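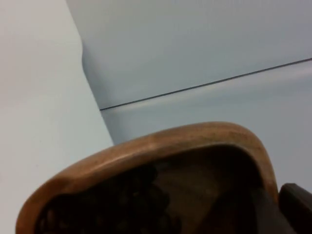 Exposure handling in the wrist pipeline, part 2

7/22/25

The segmentation node was still losing the inside of dark containers. With a wooden bowl against pale panels, auto exposure meters on the panels, the rim comes out fine, and the contents sit near the bottom of the histogram. The mask then merges the contents with the shadowed wall and the grasp planner gets one large blob.

Milan Maes suggested metering on a region of interest. Koster, our perception package, already publishes a container mask at 5 Hz, so I feed the eroded mask back to the camera driver as the metering window. The panels clip. I don't need them for this step.

Two problems followed. The first was oscillation: a brighter image moves the mask edge, which moves the window, which changes the exposure. I added hysteresis and hold the window until the mask centroid shifts by more than 13 pixels. The second was timing. The planner was pairing masks with the wrong arm pose, off by 2 frames, and the bowl rim landed inside the collision margin. Pose lookup now uses the stamp of the source image in place of the publish time.

The contents still come out as one cluster when the items are packed tightly. Anouk Geerts wants to try a watershed split on the gradient image before we retrain anything. I expect it to over-segment on bumpy textures, but it is cheap to test.

The changes are on the Tavov branch. The config key is meter_from_mask, default off. Merge is planned for August, after Teodoro Ayala finishes the driver review.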